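A morning at the verification training centre

I've wanted to see inside one of these places since I was a teenager cutting arms control stories out of the paper, so when the email came through in August saying there was a spot left on the public visitors' list, I said yes before I'd checked whether I could get the day off work. (I could. Thanks, boss.)

The Kemach centre trains people who go on to inspect sites under arms control agreements. It sits on a ridge a good drive inland, past the last servo and then past a lot of sheep, and the only sign at the turn-off is small enough that I went by it twice. I got to the gate at 8.40 am and handed over my phone, my watch and, after some discussion, my car key, which has a chip in it. You get a paper badge and a pencil. I'm writing this from seven pages of pencil notes, so forgive any gaps.

Our guide was Uzma Jafri, a former negotiator's assistant who now runs the classroom side of the program. She started talking as she came through the door and kept going for most of the morning, and I could have listened for another week. She has sat in the back row at talks on three continents, passing folders forward, and her view is that the public only ever sees the handshake. By the time two leaders walk out in front of the flags, she said, the people who argued over the annexes have been awake for days, and half of what they argued over is who gets to carry what through which door.

That turned out to be the theme of the first session, and it was brilliant. We were split into two delegations, given a pretend treaty between the made-up states of Jaltex and Ñahui, and told to agree on the rules for a single inspection visit. One visit! One building! I was on the Ñahui side, the ones being inspected, and our brief said we had something embarrassing in the east wing that wasn't a weapon but that we didn't want written down. So of course we fought over the east wing. We fought over whether "access" meant walking into a room or looking into it from the doorway. A retired schoolteacher on the Jaltex side asked, very politely, whether a broom cupboard was a room, and our delegation had to go out into the corridor to discuss it.

We had an hour. At the end of it we'd agreed on six inspectors, a start time and the wording for lunch. Uzma was delighted and told us that was better than the group before us, who had got stuck on the flags.

After morning tea (lamingtons, very good ones) we moved down the hill to the equipment building. It's mostly shelving and long benches, and it smells like a high school science room. Everything an inspection team carries has to be listed ahead of time, and the host country is entitled to look over all of it: the radiation detectors, the tape measures, the seals, the torches, right down to the spare parts in the bottom of the case. Kit can be held up for hours over one item that isn't on the list or is on it under the wrong name.

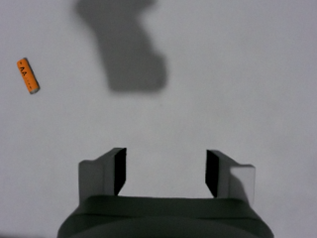
Trainees have to pack a full inspection case against the clock and then defend every line of the list to an instructor playing a bad-tempered border official. We were allowed to try the short version. I got through the first few items feeling pretty confident and was then asked why my list said "pen" when I had two pens. I didn't have an answer. The official, who I later saw laughing in the tearoom, gave me a look I'll remember for years.

The seals were my favourite thing of the whole visit. I'd imagined something like a padlock, but the ones we handled were loops of wire closed off with a little cap, and the inside of each cap is scratched and photographed beforehand so that no two are alike. If anybody opens it and puts on a new one, the scratches won't match. There's no electronics in it at all. We each got to make one, and mine is sitting on my desk now beside the stapler.

Then there was the mock site itself, a big shed fitted out as a storage hall with drums, crates and a lot of doors. Five of us at a time went through with an escort while the others watched from a gallery upstairs. The escort is allowed to be slow. He's allowed to lose a key, and ours did. You have to stay courteous, write down the time, and ask again. I found this surprisingly hard! By the third door I could feel myself getting short with a man who had been nothing but pleasant, and I understood for the first time why inspection reports are so dull to read. The dullness takes work.

I asked Uzma over lunch whether she gets frustrated when a summit is announced with great fanfare and then nothing much follows. She thought about it for a bit and said the big announcements do have their use. They give people like her trainees a reason to be sent somewhere. What bothers her more is when a date is set before the staff have finished, as then everyone at the lower table is working to a clock the other side can see. She drew me a little diagram of this on a serviette, which I was allowed to keep once it had been looked at.

A few practical notes for anybody thinking of going. The visitors' day runs until 2 pm and is free, but you have to send your ID details well ahead. Wear closed shoes or you won't be let into the shed. It's windy on the ridge and there's a fair walk between buildings, so bring a proper coat. There's a small library near the front gate with old treaty texts and some wonderful maps, and I wish I'd left more time for it. If you're offered a choice of delegation, ask for the inspecting side, as they get the better folder.

I've put my name down for the longer workshop next year. The schoolteacher has too, and she tells me she's still not satisfied about the broom cupboard.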